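Search projects
Search

Skamar: a low-cost housing for bench electrics
Student project report, Skarkedstead

1. Housing

The team compared 7 plastic enclosures before settling on a light-grey one with knockout circles moulded into the front. The inner frame is recessed, so parts can be mounted below the level of the rim. A transparent lid was specified – the contents have to be readable without opening the box. Budget for the housing was 593, of which roughly 500 was spent.

The layout was worked out on a felt pad, which keeps the plastic from scratching. The lid is hinged and stands upright behind the box when open, leaving the interior clear from the front.
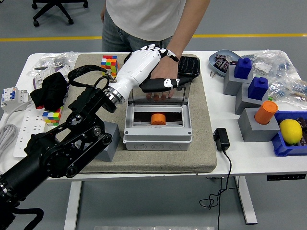
2. Hinge test

The lid was rated for 2,000 openings. Play at the hinge was measured at the start and at the end, and stayed within the limit set in August. One knockout cracked when pressed out cold – a spare was fitted.

3. Further work

Cable entry and sealing remain open.

12 shares | 3 comments

Related projects
Orulik: cable trays from offcuts
Danladi: a wall bracket for meters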